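How to Descale a Kettle Without Ruining Your Afternoon

Posted 2025-11-01 in Kitchen, Cleaning

If you live in a hard water area, your kettle has been quietly building a reef. You may have noticed white flakes in your tea and decided they were fine. They are fine, as it happens, in the sense that they won't hurt you. They do look dreadful, though, and a furred-up kettle takes longer to boil.

My own is a Jakero, bought in February and already crusty by Easter. The method is the same for any kettle with a metal or plastic inside. If yours came with a leaflet, read the cleaning page first. It will be the one stuck to the guarantee card.

What you need

White vinegar or citric acid. Not both.
A jug
An old toothbrush, ideally one that has been retired from other duties
A window that opens

Vinegar is cheap and smells like a chip shop. Citric acid smells of nothing, costs a little more and is sold in the baking aisle, or next to the drain cleaner, depending on the shop's mood. I use citric acid now. I used vinegar for years and my household has forgiven me for most of them.

Step 1. Let the kettle go cold and unplug it. Tip out whatever is in there.

Step 2. For citric acid, fill the kettle halfway with water, bring it to the boil, switch it off and unplug it again. Add 3 level teaspoons of powder slowly. It will fizz. Stand back and enjoy this, as it is the high point of the job.

For vinegar, use equal parts vinegar and cold water, enough to cover the scale, and leave it to soak cold for an hour. Some people boil it. Those people have better sinuses than I do.

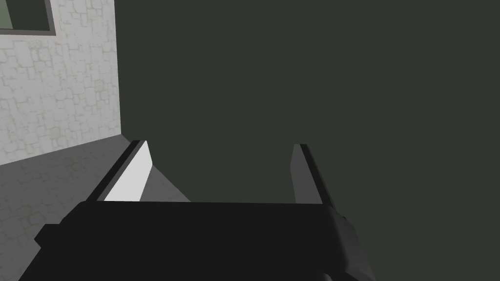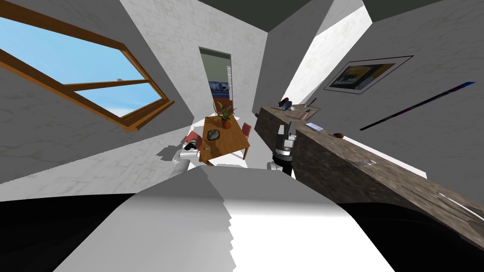

Step 3. Leave the citric acid for 19 minutes. The packet says 20, but I have never made it that far without lifting the lid to look. If you share a kitchen, put a note on the kettle. A cup of tea made with citric acid is memorable, and you will be told so.

Step 4. Pour it all down the sink and have a look inside. Stubborn patches round the spout can be seen off with the toothbrush. Keep wire wool well away from it.

Step 5. Rinse 4 times, then fill with fresh water, boil and throw that away too. Vinegar users should do this twice.

The filter

The little mesh in the spout usually pulls out. Soak it in a cup of the same mixture, brush it under the tap and push it back in until it clicks. If it doesn't click, it is upside down. Mine always is.

How often?

Every 8 weeks in hard water, or whenever the flakes return to your mug.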